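Pre-Season Readiness Checklist: Tronanach Relief Post
Walk-through of 26th September, with comments
Inspector: Azadeh Nouri
Present for the post: Esmaeil Rezaei, shift lead

First of all, thank you to everyone who came in early and had the coffee going, because a walk-through is a long morning for all of us and you made it a pleasant one. I've kept the same order as the April sheet so you can lay the two side by side. Where I've written a comment it's meant kindly, and where I've written "open" I'd like it closed before the holiday traffic plan starts and the post goes to round-the-clock staffing.

SECTION A. GETTING IN AND OUT

A1. Gate opens fully and stays open on its own: OK
A2. Ambulance lane marked and free of parked vehicles: OPEN
Comment: Two private cars were in the lane when I arrived. They were moved right away and very politely, but they'd have been in the way of a real call. Please repaint the hatching, which has worn down to almost nothing by the drain, and put the sign back on its post. I found it leaning behind the generator shed.
A3. Front door, side door and bay door open from inside without a key: OK
A4. Exit lights lit with the main power off: OPEN
Comment: Side door light stayed dark. Esmaeil thinks it's the battery and he has a spare in the cupboard.
A5. Assembly point known to everyone on shift: OK
Comment: I asked four people and all four pointed at the same tree, which made me very happy.

SECTION B. POWER AND WATER

B1. Generator starts within one minute: OK
B2. Fuel on site for the full holiday period: OPEN
Comment: The tank gauge showed 57 percent. The plan calls for it to be full before the first weekend of the operation, so please get the order in early, as the delivery truck is always late once everybody else remembers too.
B3. Transfer switch labeled and reachable: OK
B4. Drinking water reserve, 3,000 liters: OK
Comment: Full, lid tight, date written on the tank in nice big figures.
B5. Outside tap and hose working: OK, slow drip at the coupling, a new washer will do it

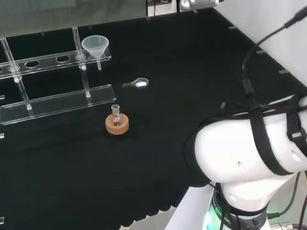
B6. Drains clear around the building: OPEN
Comment: The one behind the kitchen is full of leaves again. I know it's a thankless job and the tree isn't going anywhere, but the last heavy rain put water across the corridor floor and I'd hate to see a stretcher team come through that in a hurry. Once a week through the season, please, and initial the sheet on the back of the kitchen door.

SECTION C. RADIO ROOM

C1. Base radio reaches the district channel: OK
C2. Backup radio reaches the district channel: OK, with some hiss
C3. Handhelds charged and in their numbered slots: OPEN
Comment: Slot 9 was empty and so was the sign-out line for it. It had gone out with Visitación Campos on the road survey, quite properly, and she was back with it before lunch. Still, do write it down. The whole point of the sheet is that a person arriving at two in the morning can read it without having to ring anybody.
C4. Call list up to date: OPEN
Comment: Pui-shan Kwan has a new number and the Golestani clinic changed its night line over the summer. I've penciled both in, but the list should be typed again and the old one taken off the wall. There were three versions up, one of them on top of another.
C5. Log book in use, pages numbered: OK
Comment: Very neat handwriting on the night shift. Please pass that on.

SECTION D. VEHICLES AND ROAD KIT

D1. Tires, lights and sirens: OK on both ambulances
D2. Rescue truck, same checks: OPEN
Comment: Left rear marker light out.
D3. Cones, flares and reflective vests: OPEN
Comment: I make it 73 cones, and they're in good shape apart from the ones that live at the bottom of the stack. Vests are short in the larger sizes. Nikola Krasniqi at the Jasis depot has extras and would be glad to see the back of them, so a phone call is all it needs.
D4. Straps and splints clean, dry and packed by size: OK
D5. Extinguishers in date and mounted: OK

SECTION E. FIRST AID AND SUPPLIES

E1. Burn kit sealed: OK
E2. Blankets, adult and child: OK
E3. Supplies rotated, oldest at the front: OPEN
Comment: Nearly there. The saline shelf is perfect and the glove shelf is the other way around. I suspect whoever unpacked the last delivery was tired, and I've done the same myself more than once.
E4. Cupboard key on its hook: OK

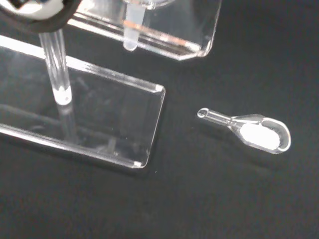 Clear acrylic stand, block and small scoop on a black surface.

SECTION F. PEOPLE

F1. Holiday roster posted and agreed: OPEN
Comment: Posted, yes. Agreed, I'm not so sure, having listened to the talk in the kitchen. Please settle the two overnight swaps among yourselves and send me the final version.
F2. First aid certificates current: OK
F3. Everyone has had a rest-period briefing: OPEN
Comment: The new arrivals haven't. Fifteen minutes will cover it, and Esmaeil gives that talk very well.

I'll be back to look at the open items only, so it will be a much shorter visit and I'll bring the pastries this time. If anything gets closed sooner, sign and date it on this sheet and leave it in the tray by the radio.

Signed: A. Nouri
Received for the post: E. Rezaei

Recent items
Grarnalus road closures for the holiday period
How to fill in the handheld sign-out sheet
April walk-through: Tronanach Relief Post
Vest and cone requests, Jasis depot
Heavy rain advice for roadside teams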